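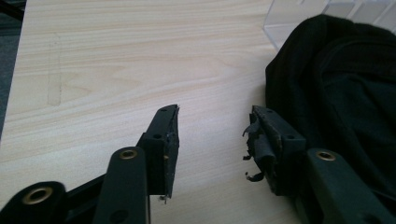

*Photo: Staveo*

## Toasting flour for the cold months

November is when most of us at the Malabanan kitchen start baking with toasted flour again, and several readers have asked how we do it. The method is simple, but it does need your full attention at the stove.

Use a wide, heavy skillet. Set it over medium-low heat and add 600 grams of all-purpose flour with no butter or oil. Stir with a flat-edged spatula, scraping the whole bottom of the pan. For the first several minutes very little will seem to change. Then the flour loosens, starts to smell like popcorn, and turns the color of light sand. Keep stirring. We take ours off the heat at 21 minutes, though a thin pan will get there sooner.

Tip the flour onto a rimmed baking sheet right away and spread it out. If it stays in the pan it will keep browning and may turn bitter. Let it cool all the way, then sift it twice. Small lumps are normal, and most of them break up if you press them against the sieve with the back of a spoon. Throw out any that are dark.

Store it in a jar with a tight lid. It keeps for 3 months in a cool cupboard and longer in the freezer.

**How to use it**

Toasted flour makes less gluten than plain flour and takes up more liquid. In shortbread and other crumbly cookies you can swap in up to half. In pancakes, start with a quarter and add a spoonful or two of extra milk. We don't recommend it for yeast bread except in small amounts.

It also thickens gravy well. Whisk it into cold stock first, then heat slowly. You will need a little more than usual, as toasting weakens the starch.

Rye and whole wheat brown faster, so turn the heat down and watch the color. Rice flour takes longer and stays pale, so go by smell.

**Other notes**

The Lallska shortbread recipe from last month left out the salt. It should be half a teaspoon, added with the sugar.

The Saso store has fine-mesh sieves back in stock, in the two larger sizes only.

Next issue: steamed puddings, and what to do if you don't own a pudding basin.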